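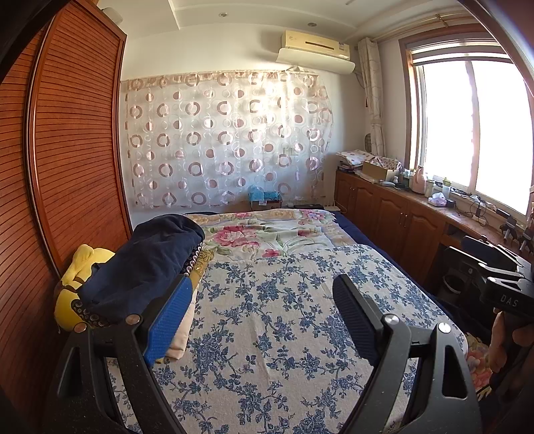
Household Tips: Before You Let Software Fold Your Laundry

Every December the ads come back. A pair of arms, a cheerful app, a stack of perfect T-shirts. I have been testing home gear for this page long enough to distrust the stack. What you are buying is mostly software, and the software is where laundry goes wrong. A few tips for anybody tempted by a folding program, or already stuck with one.

Ask what it does with a heap. Most demos start with the shirt laid flat, face up, on a plain table. Stornura's folding planner will give you a lovely plan for that shirt. Mine came out of the dryer in a ball. If the sales page only shows flat starts, assume flat starts are all it can handle, and that you will be doing the flattening.

Watch out for dark things. Navy and black are the hardest items in the basket for any vision system I have tried, and patterned bedding underneath doesn't help. A program has to decide which lines are the edge of the garment and which are folds. Spread a big navy cloth over a flowered bed and look at it the way the camera has to: long soft ridges with nearly black shadows between them, one corner bunched up in a hump, another lying flat with a square edge. I can find the corners of a cloth like that at a glance. The Nadar edge finder drew me a confident outline that followed a shadow instead.
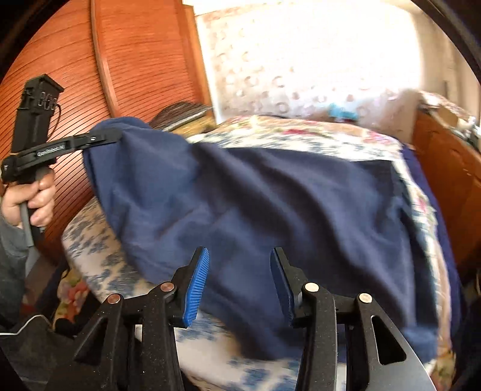 Corners are the whole job when you fold anything big, and most of the planning code I've seen treats them as if they stay put. Take hold of one and the cloth around it changes shape, so a map made a few seconds ago is stale. Even with a long black gripper finger on the raised corner and a second pair of jaws standing open over the cloth, the planner still has to choose where that second pair should close. Ask the seller how often the program looks again during a fold. "Once, at the start" is a bad answer.

Don't be impressed by the training number. Kornevel's box says its model learned from 3207 folds. Fine, but folds of what? I wrote and asked how many were bedding and got back a brochure.

Keep your own score. I ran 34 items through the Kornevel program on its default settings and wrote down each one before I touched the sliders. Small towels did well. Fitted sheets were a disgrace, though mine are too.

Turn off automatic updates until you've had a week of decent results. Version 670 folded pillowcases in thirds. Version 718 wanted them in quarters and forgot my shelf size.

Light matters more than the settings menu. Pull the blind if the sun is coming straight in, then run the calibration again.

Next page: getting candle wax out of a tablecloth, no app required.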